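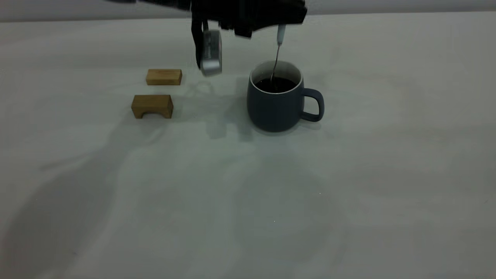 Skinora finger pads, long-term notes

May 2021

I have had a set of Skinora pads on the gripper since March, and a few readers have asked for something longer than the paragraph I gave them in the spring parts roundup. The short version is that I am keeping them, with reservations about the adhesive and the price of the refill pack. The long version follows.

Skinora is sold as a finger covering for two-finger electric grippers. The kit contains three pairs of molded pads, a sheet of double-sided adhesive cut to shape, a small bottle of primer, and an alignment jig in white plastic. There is no electronics in it. A more expensive version with a pressure layer was announced at the same time, but I have not used it and the distributor could not give me a delivery date.

My setup

One six-axis arm on a fixed base, one two-finger gripper, one pale tabletop. I replay recorded trajectories and I also drive the arm by hand with a leader device. Tasks are household ones: blocks, cups, cutlery, jar lids. Replay matters for a pad review. If the same path is run with the same closing force, then any difference in where the object ends up is mostly the fingers.

Before Skinora I used the pads that came with the gripper, and for a while a set of Szekeres fingertips, which are softer and have a ribbed face. The Szekeres tips grip very well on flat wood. They are poor on anything thin, as the ribs let a narrow object settle between two ridges at whatever angle it likes.

Fitting

The instructions are one folded page. Degrease the finger, apply primer, wait, apply adhesive, press the pad on with the jig, and leave it clamped overnight. The jig is the best part of the kit. It registers against the finger's outer edge and puts the pad down square.

The primer step is described as optional. It should not be. I skipped it on the first pair, and one pad started to lift at the lower corner within a few days of ordinary use. The second pair went on with primer and is still there. Removing the failed pair took a plastic scraper and a lot of patience, and the adhesive residue had to be rolled off with a thumb.

After fitting, recalibrate the gripper's closed position. The pads add thickness on both sides, and if the controller still believes the old zero it will report an object in the grasp when the fingers are only touching each other. I lost an evening to this. My success logging uses finger width as a check, and every failed pick was being written down as a good one.

Blocks

I started with wooden blocks, the plain bar and the arch from a children's set. Both are easy. The bar can be picked across its narrow side with any pad I own, including the worn stock ones. The arch is more interesting if the grasp is on one leg, where the contact area is small and the weight hangs off to the side. With the stock pads the arch rotates in the fingers on nearly every lift. With Skinora it rotates a little and then stops. With the Szekeres tips it doesn't rotate at all, and if your work is mostly blocks, buy those.

Placement is where Skinora pulls ahead. The Szekeres ribs hold on to the wood for a moment as the fingers open, and the block gets a small sideways kick. The Skinora face is smooth and releases cleanly. For stacking this is worth more to me than the stronger hold.

Thin handles

The test I care about most is a utensil with a short handle and a slender metal shaft, held point down and moved around inside a mug of something dark. Stirring is a good workload for a fingertip. The load is light but it reverses direction all the time, and the shaft acts as a lever against a small grip area. If it touches the inner wall of the mug, the handle tries to pivot.

I use a dark blue-gray mug with a white inner rim for this. The rim gives me a clear visual edge for working out where the opening is, and the heavy contrast also makes it easy to see in playback when the shaft is drifting toward the lip.

With the stock pads, the handle pivots on first contact and the rest of the run is spent scraping. With Skinora the handle stays within a few degrees of where it was grasped for most of the run. I set up a sequence of 1000 stirring cycles, split over several sessions, and had to stop and regrasp eight times. I did not run the full sequence on the stock pads; I gave up well before the end.

Six of those eight stops came in the first session, and I think they were my fault. The closing force was set too low. Skinora's documentation suggests starting low and raising it in steps, and I raised it in smaller steps than I should have. Once the force was high enough for the pad to deform slightly around the handle, the problem mostly went away. There is an upper limit as well. Too much force and the pad bulges out below the grip, which nudges the handle out of vertical before the motion even starts.

One oddity: the hold is noticeably worse after the pads have been wiped with alcohol, and recovers after an hour or so. The leaflet recommends a damp cloth and mild soap. Follow the leaflet.

Wear

The working faces have gone shiny in a patch near the tip. I cannot measure a loss of grip from it yet. The edges are intact, and there is no cracking where the pad wraps the corner of the finger. I inspected the stock pads at a similar point in their life and they had already started to split there.

The material picks up dust. On a pale tabletop that gets wiped down often this is a minor nuisance, but in a workshop with sawdust in the air I would expect to be cleaning them all day.

Compatibility

The pads come in one shape, with a cutting template for others. My fingers are narrow, so I trimmed a strip off each side with a sharp blade. It cuts easily and the edge does not fray. If your fingers have any kind of hooked or stepped profile, the jig will not seat and you will be aligning by eye.

I also tried one pad on a finger from an old Surov gripper that I keep for parts. The Surov finger has a slight crown to its face, and the adhesive would not hold at the outer edges even with primer. Surov sells its own replacement faces, and they are cheap enough that I see no reason to fight with it.

Cost and ordering

I bought mine through Cundard, part number 2063, which at the time was the only listing that included the jig. The order arrived in good condition and the pads were from a recent batch according to the label. Check the batch date if you buy from anyone else. The adhesive sheet has a shelf life, and the primer bottle does too once opened.

The refill pack is where I get annoyed. It has pads and adhesive but no primer, and primer on its own is sold only in a bottle large enough to outlive the gripper. The price per pair in the refill is barely lower than in the full kit. I wrote to Cundard to ask whether a small primer bottle was planned. The reply was polite and said the question had been passed on.

Things I would change

A harder backing layer, first of all. The pad is one material all the way through, and under side load the whole thing shears a little before it begins to resist. You can see it in the stirring runs as a small lag between the arm's motion and the shaft's. It repeats well enough that a policy trained on the data would probably absorb it, but I would still like it gone.

Second, printed force ranges. The leaflet says low, medium and high, and those words mean different things on different grippers. A table in newtons would have saved me most of that first session.

Third, a dark jig. Mine is white, the bench is nearly white, and I have put it down and lost it more often than I want to admit.

Settings I ended up with

Closing force a little under halfway on my controller, speed at the slow end for thin handles and normal for blocks. Width check recalibrated after fitting and again after the first week, when the adhesive had settled. Wipe down with a damp cloth before each session. Primer always.

I have one unopened pair left and will fit it when the current ones wear through. If the pressure-sensing version becomes available before then I will try that instead, and put the stirring numbers up next to these.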